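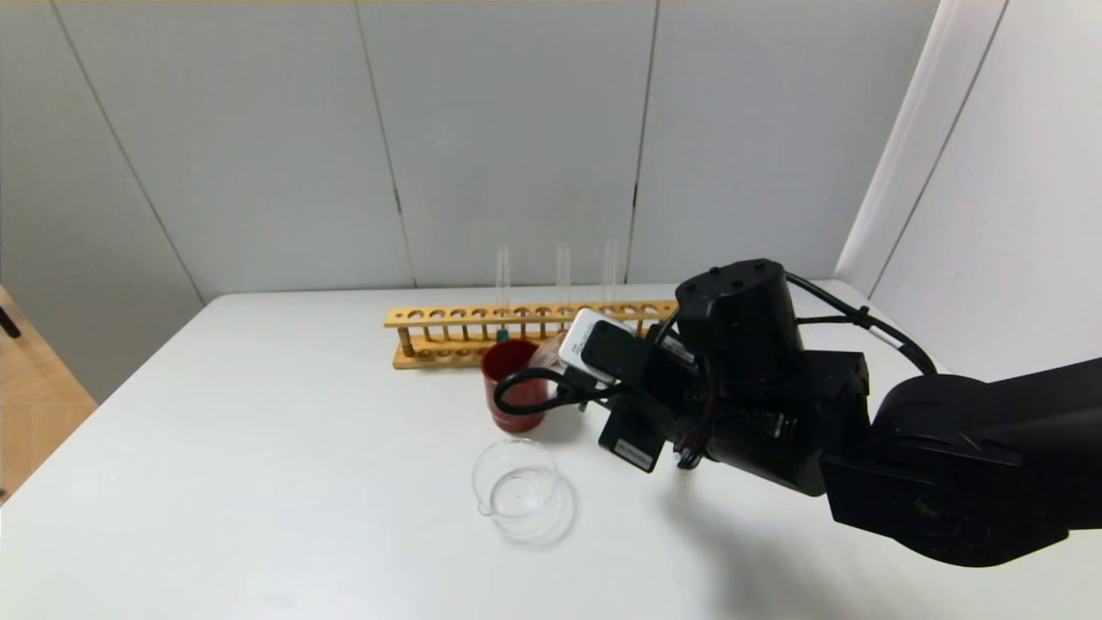
Glass test tubes in a wooden rack, with a red cup in front

Lalerham Sports Equipment
Home > Court sports > Badminton > Posts and nets

Santoso 403 Wheelaway Badminton Posts (pair)
Product code: 3231
Availability: made to order
Sold as: one pair of posts, net not included

The Santoso 403 is a free-standing badminton post for school halls, sports centres and clubs that play on a shared floor. It needs no floor sockets. Each post stands on a weighted steel base with two rear wheels, and one adult can tip it back and roll it to the store cupboard.

The 403 replaces the older Cirkemville post, which we no longer make. Customers with Cirkemville posts can still order wheels and net cord hooks from us, but the base covers have run out and we do not plan to make more. The two models should not be mixed on one court. The uprights are set at different distances from the front of the base, and the net will not sit over the line at both ends.

Specification

Upright: square steel tube, powder coated
Colour: dark blue as standard, white or green to order
Height: fixed at 1.55 m, to suit a full-size court
Wheels: non-marking grey rubber, on a steel axle
Base underside: full rubber pad
Tensioning: cord wound round a brass cleat
Use: indoor only

The base comes in two versions. The club base is the heavier one and is the right choice if the posts will be used for matches. The school base is lighter and easier for older pupils to move under supervision, but the net cord can't be pulled as tight before the post begins to lean. If you aren't sure which you need, order the club base. Bases can't be swapped later without returning the whole post to our works at Wurkilbridge.

What is in the box

Two uprights
Two bases with wheels fitted
Four bolts, washers and locking nuts
One hex key
Fitting sheet

The posts arrive in three cartons, two for the bases and one long one for the uprights. Please check all three before signing. The base cartons are heavy and should be opened where the posts are going to be used.

Putting them together

Stand the base on its rubber pad and drop the upright into the collar with the cleat facing away from the court. Put in both bolts finger tight, check that the upright is straight with a level, then tighten. The job takes 15 minutes for the pair. Go over the bolts again after the first week of use and then once a term.

When setting up a court, put the posts on the doubles side lines, including when singles is being played. Hook the net cord over the top of the first post, wind it on at the second, and measure the height at the centre before play. Let the cord off before moving either post.

Looking after them

Wipe down with a damp cloth. Don't use solvent on the rubber pad. Dust from the hall floor builds up on the underside and the base will start to slide if it is left, so clean the pad whenever the floor is cleaned. Chipped paint can be touched up with any metal paint for indoor use. We don't supply it.

Nets

Any full-width badminton net with a cord headline will fit. Nets with a wire headline must not be used on this post. We stock the Lalerham club net and the Lalerham practice net, both listed under Posts and nets.

Delivery and returns

Posts are built in batches of 20 pairs. The next batch is due out in October, and orders are filled in the order they come in. Delivery is to a ground floor entrance by pallet lorry, so please tell us about low bridges, narrow gates or school hours when you order.

Unused posts in standard blue may be returned within the normal period, less the cost of carriage. Posts in white or green are painted for the customer and can't be returned unless faulty.

Prices on this page apply to orders placed from Saturday, August 1, 2020. Schools and clubs with an account may order by post or email, quoting the product code and which base is wanted.

Related items
Post trolley for two pairs
Spare wheel and axle set
Net cord, by the metre
Court marking tape, white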